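Chapter 9
Neighbors Who Give: How Community Funds Work

Think of the last time a jar went around for someone whose roof had leaked. A few dollars from each person, and by evening the tarp was paid for! A community fund is that same jar made permanent, with a bank account and a set of written rules, and it is one of the most exciting things a small town can build.

The Stongate Fund, which we follow through this chapter, opened one January with 75 donors and $3,000. Its first grant paid for a winter coat exchange in the Tiedemann district. Today it has 484 donors, most of them giving small amounts every month, and it supports everything from music lessons to rides to the clinic.

How does a fund choose between two good requests? Who gets to vote? What should be spent now, and what should be kept for a harder year? You will work through each of these with real budgets (bring a calculator, and expect to argue with your classmates).

Key terms: restricted gift, endowment, matching grant, reserve. 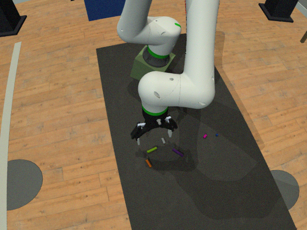
Kellesa, writing in the Stongate newsletter, thought the monthly givers deserved even more credit than the big ones, and wished the fund had kept a larger reserve from the start.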